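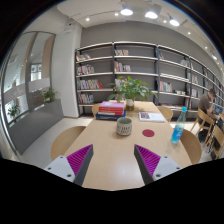 Clay is a kind of soil made of very, very small grains. When it has water mixed through it, you can squash it and it stays squashed. When it is heated enough, it goes hard and never turns back into mud. People have used this for thousands of years to make bowls, bricks, tiles and cups. A cup like the one on the table, with its grey-green rim and no handle, began as a soft lump that somebody could have pushed a thumb through. The speckles on the outside of a pot can come from tiny bits of minerals in the clay or in the coating.

Where clay comes from

Clay starts as rock. Rain, wind and plant roots break rock down over a very long time. Rivers carry the smallest grains away and drop them where the water is slow, such as lakes and river bends. If you have ever had grey mud stuck to your boots that would not come off, it probably had clay in it.
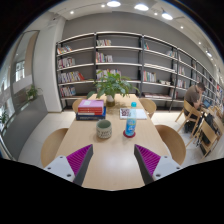 Potters do not use it straight from the riverbank. They take out the sticks and stones first. Then they press and fold the clay, a bit like bread dough, to push out the air. This is called wedging.

Making the shape

There are several ways to do it. In a pinch pot, you push your thumb into a ball of clay and squeeze the walls thinner as you turn it. In a coil pot, you roll long snakes of clay and stack them in rings. A potter's wheel spins the clay while the potter's wet hands pull it up into a wall.

Drying and firing

The pot is left on a shelf until it feels dry all the way through. Thick pots take longer than thin ones. Then it goes into a very hot oven called a kiln. The first firing makes it hard, but it can still soak up water. To fix that, the potter adds a glaze and fires it again. Glaze melts in the kiln and cools into a thin layer of glass. Its colour often changes in the heat, so a pink glaze in the bucket may come out green.

Words to know

Kiln: a very hot oven for pottery.
Glaze: a glassy coating on a pot.
Wedging: pressing and folding clay to get the air out.

Written by Iwona Nowakowski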